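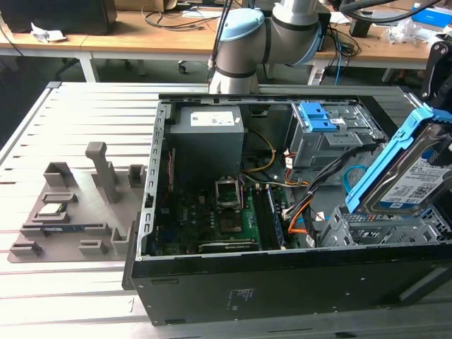
Tiziana Galli wrote in reply to the previous entry that a comparison of grippers means little unless both are run on the same controller with the same speed limits, and she asked whether that had been done. It had not. The Tam gripper was tested in January under the older controller settings, and the Flomeo gripper under the present ones. The January figures are therefore withdrawn from the comparison.

Laboratory Diary: Gripper Evaluation, Drive Handling
Reading time: 2 minutes
Last updated: 4:15 p.m.

Work resumed at 9:00 a.m. on the hard drive task. The drive is handled in its blue carrier, above the open cage in the computer case. Both grippers are to complete 200 cycles at the same arm speed, with a pause of 30 seconds between blocks. Beatriz Bragança reset the force threshold before the first block and entered the value in the controller log.

The Flomeo gripper completed its blocks before noon. Two cycles were stopped by the operator when the carrier met the cage at an angle. These are recorded as failures, although the arm had not reached its force limit. The Tam gripper was mounted after lunch, and calibration took longer than planned. Its first block will be repeated tomorrow with the fixed camera at the same exposure.

The Vutatura controller has now logged 868 cycles in total. Inspection of the finger pads is due at 2000. Replacement pads have been requested from Flesuria; no delivery date has been received.

Recent entries
Controller Settings and Speed Limits
Memory Module Handling, First Trials
Camera Placement and Exposure
Finger Pad Wear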